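Findent 备餐服务部 会议记录
主题：Surnis 工作台试运行，以及对岗位的影响

日期：2020年2月20日，星期四
地点：Flotside 大楼，地下一层，员工休息室
主持：备餐服务部经理
记录：Raquel Pinheiro
出席：早班代表、晚班代表、洗涤间组长、采购、人事、设备工程师、工会代表、Baranauskienė 事务所的安全顾问
请假：楼层咖啡角组长（已书面提交意见，见第5项）

会议用中文进行。如果记录里有用词不准确的地方，请直接告诉我，我会在定稿以前改正。

1. 上次记录的确认

上次会议的记录通过，有一处修改。第4项里写的是“早班同意调整休息时间”，早班代表指出，早班当时说的是“愿意讨论调整”，没有同意。记录已按她的意思改正。

上次的待办事项，情况如下：
新手推车已经订购，还没有到货。采购会再打电话催一次。
更衣室的门锁已经修好。
Surnis 工作台的书面说明已经发给全体员工，但是只有一种语言。洗涤间组长说，她的组里有同事读起来很困难，请人帮忙口头解释才明白。人事答应补上另外的语言版本，列入待办。

2. Surnis 工作台目前的情况

工程师先作报告。工作台放在旧备餐间里面，由左右2条机械臂组成，台面上放的是我们备餐角日常使用的那一类物品：盘架和盘子、挂杯子的木架、编织篮、带抽屉的木柜、小烤箱。机械臂现在练习的动作，都是从早班的准备工作里挑出来的：拉开抽屉，取盘子，取杯子，移动篮子。工程师强调，现在还没有一件物品是由机器送到客人手里的，所有练习都在旧备餐间里面完成。

早班代表问，为什么先选这些动作，而不先选大家最不喜欢的工作，比如搬箱子和倒残渣。工程师回答，搬箱子需要另外一种机器，力量更大，也需要更大的地方，而旧备餐间的面积不够。早班代表说这个回答她可以理解，但是希望写进记录：大家最想减轻的是重的工作，现在减轻的是轻的工作。

经理说明了公司的考虑。Flotside 的备餐角从2006年开始由我们服务，那时候只有早餐，后来加了下午茶，再后来加了会议用餐。现在整个部门有37位员工，早上的准备时间却和从前一样长。公司希望把重复的摆放工作交给工作台，让员工有更多时间在楼层上。

晚班代表问，“更多时间在楼层上”具体是什么意思。经理说，补货、回答客人问题、检查过敏原标签。晚班代表认为这些工作需要不停地说话和走动，有的同事选择备餐间，正是喜欢安静地工作。她请经理不要假定每个人都想换。经理表示接受。

工程师接着讲了练习中遇到的困难。抽屉是难点。把手是长条形的，木柜放得稍微斜一点，夹爪就需要从另一个角度接近。人用手去拉的时候不会想这个问题，机器却每次都要重新判断位置。另外，左右两条机械臂同时靠近台面中间的时候，程序会让其中一条先等待，所以整个过程看起来比较慢。洗涤间组长去看过一次，她说她站在那里等得有点着急，很想自己伸手去帮忙。工程师请大家一定不要伸手，这一点在第3项里再讲。
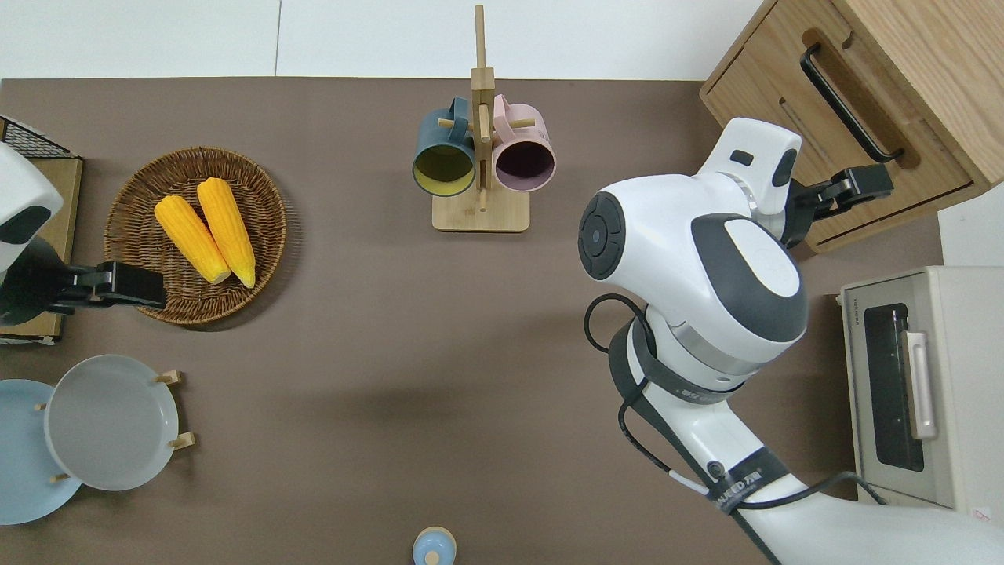

3. 安全

Baranauskienė 事务所的安全顾问介绍了评估的初步结果。正式报告还没有写完，她请大家把今天听到的内容当作初步意见。

第一，站立的位置。旧备餐间的地面上目前没有标线，员工进去取东西的时候，会从工作台旁边经过。顾问建议在地面贴黄线，机械臂通电的时候，只有经过培训的人可以进入线内。洗涤间组长提醒，清洁剂的柜子正好在那一侧，如果贴了线，她的组每次取清洁剂都要等。讨论以后决定先搬柜子，再贴线。

第二，电缆。工作台旁边有不少黑色电缆，有一部分在台面以下。顾问认为应该全部固定，并且用盖板保护，因为推车的轮子会压到。工程师同意，说固定电缆需要停机一个上午。早班代表问，能不能安排在没有会议用餐的那天。经理会查日程。

第三，停止按钮。顾问问在场的人，机械臂通电的时候，如果有事情发生，应该按哪里。只有工程师和晚班代表回答得出来。顾问说她并不想让大家难堪，可是这说明书面说明没有起到作用。她建议每个班次的所有人都亲手按一次，包括不在旧备餐间工作的人。这个建议一致通过。

第四，指示灯。机械臂底座上有灯。顾问请工程师做一张小卡片，写明每种颜色代表什么，贴在门上与眼睛一样高的地方。有人问绿色是不是就代表可以靠近。工程师回答，不能这样理解，灯说明的是机器的状态，人能不能靠近要看标线和培训。大家觉得这一点很容易误会，卡片上要用大字写清楚。

第五，食品卫生。练习使用的物品以后不能和客人用的物品混在一起。采购提出，盘子和杯子的样子都差不多，混了以后很难分开。洗涤间组长建议练习用的物品单独放一个洗涤筐，由最后离开的人清洗。工会代表问，“最后离开的人”是谁，是员工还是工程师？清洗机器用过的东西，算不算员工的工作时间？经理说，只要是员工清洗，当然算工作时间。工会代表请我逐字记下这句话：“只要是员工清洗，当然算工作时间。”

第六，台面。工作台上铺着棕色的纸。顾问问，正式使用的时候会不会换成可以擦洗的材料。工程师说会换，现在用纸是为了方便更换物品的位置。 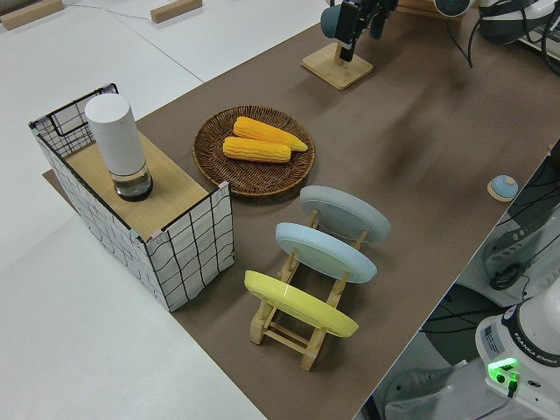
旧备餐间的工作台，从侧上方拍摄。编织篮里是玉米，盘架上有三只盘子；右下方为机械臂底座。

4. 对岗位和班次的影响

这一项的讨论时间最长，我尽量按照发言的顺序记录。

人事首先说明，试运行期间不减少岗位，不减少合同工时。这句话在书面说明里也有。工会代表问，试运行什么时候结束。人事回答，计划到4月底。工会代表又问，4月以后呢？人事说，4月以后的安排现在还没有决定。

工会代表表示，这正是员工担心的地方。她在休息室听到最多的问题是“我训练好机器以后，它会不会代替我”。她认为公司应该在试运行结束以前，而不是在结束以后，给出书面的答复。经理说他个人同意，但是他没有权力单独决定，需要问总部。他会在下次会议以前把问题提交上去，并把总部的回答原样带回来，不管回答是什么。

早班代表讲了示范工作的情况。目前有几位早班同事轮流给工程师示范动作：怎样把盘子放进盘架，怎样把杯子挂到木架上，怎样打开抽屉又不让里面的餐具滑动。她说，开始的时候大家觉得有意思，还互相比较谁的动作更清楚。现在觉得累，理由是示范的时候要把一个动作做得很慢，而且要重复很多遍，肩膀反而比平时更酸。除此以外，示范完以后，当天的准备工作还是要照常完成，没有人替她们做。

经理问，示范的时间有没有登记。早班代表说没有，大家以为不需要登记。人事说从现在开始要登记，以前的也可以补登记，请每位同事凭记忆写下来，班长签字就可以。

晚班代表问示范有没有补贴。人事说目前没有这个项目。工会代表认为，示范动作属于教学工作，公司内部带新员工的人有补贴，带机器的人也应该有。会上有人笑了，但是工会代表说她是认真的。经理请人事计算一下费用，下次会议讨论。

洗涤间组长提出另外一个问题，是关于速度的。她问，如果以后机器按固定的节奏把盘子送过来，洗涤间是不是也要按照这个节奏工作。现在早班忙的时候会提前喊一声，洗涤间就知道要快一点；早班不忙，洗涤间也可以喝一口水。机器不会喊。工程师说，可以在洗涤间装一个小屏幕，显示后面还有多少。组长说，屏幕她不反对，但是她希望洗涤间也有一个按钮，能让机器等一等。工程师认为技术上可以做到，他会写进需求里面。

采购说，机器对物品的形状有要求。以前买盘子，只看价格和结实不结实，现在还要看夹爪能不能夹住边缘。她手上有一份下一季度的订单，一共69套餐具，不知道应不应该先停下来。工程师请她先给一套样品，试过以后再下订单。采购提醒，供应商只保留价格到月底。

晚班代表问到晚上的情况。晚班人少，有时候只有一个人在地下一层。如果那个时候工作台也开着，这个人是不是要负责看管？她说她本人不害怕机器，可是不愿意一个人承担责任，出了问题又不知道给谁打电话。安全顾问支持她的意见：在只有一个人的时候，工作台不应该通电。经理决定，试运行期间晚班不使用工作台，工程师离开的时候关闭电源，并在门后的表格上签名。

关于岗位名称，人事准备了一个草案，把“备餐员”改为“备餐与设备协作员”。早班代表问，名称改了以后，工作内容和工资等级是不是也改。人事说暂时不改。早班代表说，那么名称也暂时不要改。经理收回了草案。

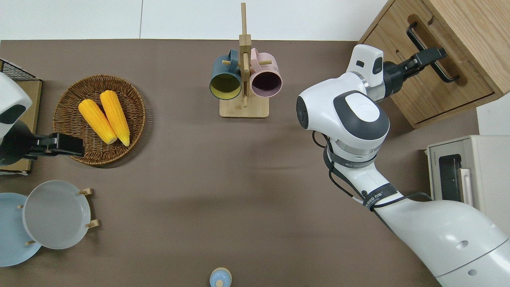

回到示范工作的问题，工程师补充说，他理解早班同事的辛苦，他自己也没有想到要重复这么多遍。他提出两个办法：一是每次示范之间休息的时间加长，二是把台面的高度调整一下，个子矮的同事就不用抬着胳膊。早班代表说，第二个办法更重要，她在第一周就提过。工程师道歉，说他当时记下来了，后来忘记处理。高度这周调整。

早班代表还希望示范完全自愿。现在虽然说是自愿，但是名单贴在门上，没有写名字的人会觉得不好意思。经理决定把名单取下来，愿意参加的人直接告诉班长。

人事问，年纪比较大的同事里面，有没有人希望接受设备方面的培训。晚班代表说有，她自己就是。她在这里工作了很多年，没有学过电脑，但是她想知道机器为什么会停在那里不动，也想能自己把它恢复。她说不希望培训只给年轻人。这个意见大家都赞成，人事会在报名表上写明没有年龄和学历的要求。

5. 楼层咖啡角组长的书面意见

咖啡角组长今天请假，由我代为宣读。她的意见有三点，我缩短了一些。

她首先说，楼层上的客人已经知道地下有机器，常常问她会不会失去工作。她不知道应该怎样回答，希望公司给一个统一的说法。经理认为，统一的说法不容易写，写得太漂亮客人也不相信。他建议暂时这样回答：“我们正在试用，我还在这里。”工会代表说后半句话要看总部的答复。最后没有决定。

她的第二点意见是关于摄像头的。咖啡角的同事去旧备餐间取篮子的时候，不知道自己有没有被拍进去，也不知道拍了以后谁会看。工程师解释，摄像头对着台面，用来让程序知道物品的位置；站得很近的人，手和胳膊有可能被拍到。人事说，画面不会用来评价员工的工作，也不会用来检查迟到。工会代表要求把这句话写成正式的文件，由公司签字，并写明画面保存多久、谁可以打开。人事同意准备文件。在文件签字以前，练习的时候门上要挂牌子，让经过的人知道正在拍摄。

她的第三点意见很短：请不要把咖啡角的木柜拿下去做练习，她们自己不够用。工程师保证不会拿。

6. 培训计划

人事介绍了培训的内容，分成两部分。第一部分全体员工都要参加，内容是停止按钮、标线和指示灯，在工作时间以内进行，每个班次分开安排。第二部分自愿参加，内容包括开机和关机、把物品放到正确的位置、夹爪没有夹住物品时应该怎样处理，以及怎样填写故障表。

洗涤间组长问第二部分学完以后有没有证书。人事说会有内部证明。组长说，内部证明到了别的公司没有用处，如果公司真的关心员工以后的发展，应该找外面承认的课程。安全顾问说，Baranauskienė 事务所知道几家办这种课程的学校，她可以发一份名单，但是费用要公司自己去问。

早班代表请求培训的材料多用照片，少用文字。她还请求讲课的人说得慢一些。作为记录的人，我也赞成。

故障表的草稿在会上传看。大家觉得格子太多。晚班代表说，客人在等的时候不会有时间填十几个格子。工程师会改成短的：时间、哪个物品、发生了什么、谁处理的。

7. 其他事项

休息室的微波炉有异味，请使用以后擦干净，并且不要加热鱼。
早班的围裙尺寸不够，采购会统计需要大号的人。
有人把自行车停在送货门前面，送货的司机进不来。请停到院子里面。
下个月的生日蛋糕由晚班负责。

8. 待办事项

书面说明补充其他语言版本：人事，下次会议以前。
搬清洁剂柜子，然后贴黄线：洗涤间组长和工程师。
固定电缆，安装盖板：工程师。停机的上午由经理查日程后通知。
每个班次所有人按一次停止按钮：各班代表负责安排，安全顾问到场。
指示灯卡片：工程师。
练习用物品的单独洗涤筐：采购。
4月以后岗位安排的书面答复：经理向总部提出。
示范时间登记和补登记：各班班长，交给人事。
示范补贴的费用计算：人事。
洗涤间的“等一等”按钮：工程师写入需求。
餐具样品：采购交给工程师，试完以后再决定订单。
调整台面高度：工程师，本周。
取下门上的名单：经理，今天。
摄像头画面的文件：人事起草，工会代表先看。
练习时门上挂牌子：工程师。
课程名单：安全顾问。
故障表短版：工程师。

下次会议的时间由经理另行通知，地点不变。安全顾问的正式报告如果到时候已经完成，将作为第一项讨论。

记录：Raquel Pinheiro
对本记录有意见的同事，请写在休息室公告栏旁边的纸上，或者直接来找我。

会后补充：名单已经从门上取下。早班代表确认台面高度由她和工程师一起量，量的时候机械臂断电。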